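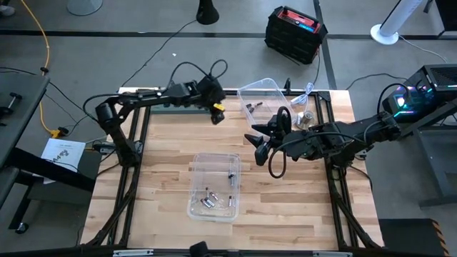 Trerach Dream Symbols – read me first

Hi! I'm Iara Cáceres and I've been keeping a dream diary since I was a teenager (my poor mum still has the early ones in a box). Trerach is the list of symbols that grew out of it, typed up as a plain spreadsheet so other people can sort it, argue with it and add their own.

What you get

There are 800 entries, one symbol per row. Each row has the symbol, a short meaning, an older folk meaning if I found one, and a question to ask yourself over breakfast. 136 of them are animals, because I dream about animals constantly – herons, mostly, and once a very rude goat.

Columns

symbol: lower case, singular (so "key", never "Keys")
meaning: my own reading, a sentence or two
folk: what the old books say, blank if I don't know
ask: the breakfast question
mood: a number from 1 to 4, where 1 is gloomy and 4 is lovely

Where it comes from

Most of it is me. Some 150 rows came from Heidrun Bachmann, who ran the Keltcombe dream circle for years and let me copy out her index cards. Her handwriting is a challenge, so if "ladder" reads like it ought to be "adder", please tell me! The colour words were tidied up on 10/11/18 and grey is finally spelled one way all through.

Known problems

Water is a mess. I have rain, river, flood, puddle and bath all saying nearly the same thing, and I keep meaning to sort them out. Teeth need more work too. The mood numbers are only how I felt about a symbol when I typed it, so please don't build anything serious on them.

Using it

Copy it, print it, change it, whatever you like. A mention of Trerach would be nice. Please don't use it to tell a worried friend what's going to happen to them. New symbols go at the bottom of the sheet with your initials in the last column.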